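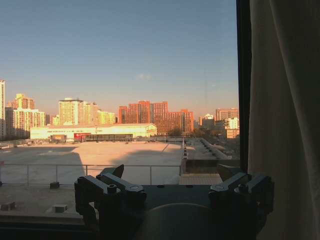
City skyline in low sunlight, seen across a rooftop.

Surum Household Noise Diary – Data Card

Category: Open data > Housing and environment

Summary

The Surum Household Noise Diary is a collection of written entries kept by residents of flats in the Drarnura district. Each entry records one sound heard indoors, the time at which it began, its likely source and the degree to which it disturbed the resident. The release contains 3430 entries from 86 households. It is intended for researchers in housing, public health and town planning.

Collection

Households were recruited by letter in June and kept a diary for 42 days. Entries were made on paper or through a web form, and both versions asked the same questions. Paper entries were typed up by Anqi Yuan and checked against the originals by Usa Tanasarn. Four households withdrew before the end of the period. At their request, two of these had their entries removed, and they are not counted in the totals given above.

No sound recordings were made. Loudness is the resident's own rating, from one to five, and should not be converted to decibels.

Files

entries.csv – one row per entry
households.csv – floor, window type, number of residents
sources.csv – the 82 source codes, with short definitions
changes.txt – corrections made after first release

Times are local and use the 24-hour clock. A blank in the "ended" column means that the resident did not note when the sound stopped. It does not mean that the sound was brief.

Known limits

Night-time entries are fewer than expected, and several residents told us that they filled in the diary the next morning. Lift noise and plumbing noise were often confused in the first week; the definitions were then made clearer, but the earlier entries were left as written. Ground-floor flats are poorly represented.

Privacy

Names, flat numbers and street names have been removed. Free-text remarks were read by two members of staff before release. Users must not attempt to identify any household.

Use and contact

The data may be reused with credit to the Urier Housing Archive. Questions should be addressed to Vlasta Halás, and reports of errors to Rongrong Qin. Please quote the entry number in all reports.

Shares: 7 | Comments: 2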